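The little red stool

I've been meaning to clear off the TV console since November, and every time I start I end up reading old receipts on the floor - you know how that goes! Greer Geddes gave me the stool for reaching high shelves, but mostly it's where my keys live now, and I've stopped feeling bad about it.

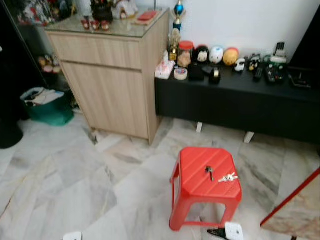 What stays on the console

The plush toys stay, and so do the trophies (I did ask). The tape is going back in the drawer of the oak-colored cabinet, where I can find it when there's a parcel to wrap. The box from Effie MacLeish can wait until I've had my tea.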